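Rechercher sur le site
Mots-clés
OK

La vaisselle des autres : notre collecte de juin

Chers adhérents, chères adhérentes,

Je prends la plume à la place de la rédaction habituelle, et je vous prie d'excuser mes tournures, car le français est ma troisième langue. Il s'agit de vous donner des nouvelles de la collecte de vaisselle ancienne, qui a eu lieu un samedi de juin dans la salle de Grurkport.

Nous avons reçu 794 pièces, apportées par 52 foyers. L'année dernière, il y avait surtout des verres. Cette fois, ce sont les services de mariage qui sont arrivés, souvent incomplets, parfois encore enveloppés dans le journal du déménagement. Plusieurs personnes nous ont dit la même chose : elles ont hérité d'un service, elles ne l'utilisent pas, et elles n'osent pas le jeter. Je comprends très bien ce sentiment. Chez ma grand-mère, les belles assiettes sortaient deux fois par an et les enfants n'avaient pas le droit de les porter.

Le tri a pris deux soirées. Les pièces ébréchées partent à l'atelier de mosaïque Mirzaei, les autres sont rangées par famille dans la réserve. Une dame a reconnu sur notre table la soupière qui manquait à son propre service – elle est repartie avec, et nous avons bu un café pour fêter cela. 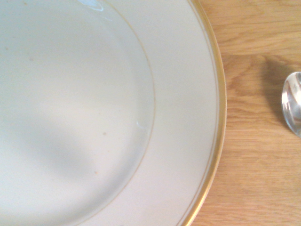 Comment laver les pièces dorées

On me pose souvent la question, alors je réponds ici une fois pour toutes. La dorure posée sur l'émail est fragile. Il faut laver à la main, dans une eau tiède, avec un savon doux et une éponge qui ne gratte pas. Le lave-vaisselle enlève l'or peu à peu, et le four à micro-ondes peut faire des étincelles. Pour empiler, glissez une feuille de papier de soie ou un rond de feutre entre deux assiettes. N'utilisez pas de citron ni de vinaigre pur sur les filets.

Prêt de vaisselle

Le prêt est ouvert aux adhérents pour les repas de famille et les fêtes de quartier. On peut emprunter jusqu'à 55 couverts, pour une durée de 13 jours au maximum. La vaisselle doit revenir propre et sèche, dans les caisses d'origine. Si une assiette se casse, dites-le simplement, nous ne demandons pas de remboursement.

Les réservations se font à l'accueil, à partir de 14 heures. Nous cherchons encore des caisses solides avec couvercle, et des tasses à café sans soucoupe ou des soucoupes sans tasse, nous prenons les deux.

Yae Kamata

À lire aussi
Réparer une anse : l'atelier Grunine reprend
Les nappes du fonds Flukier sont repassées
Mosaïque : les inscriptions chez Mirzaei
Salle de Grurkport : les nouveaux horaires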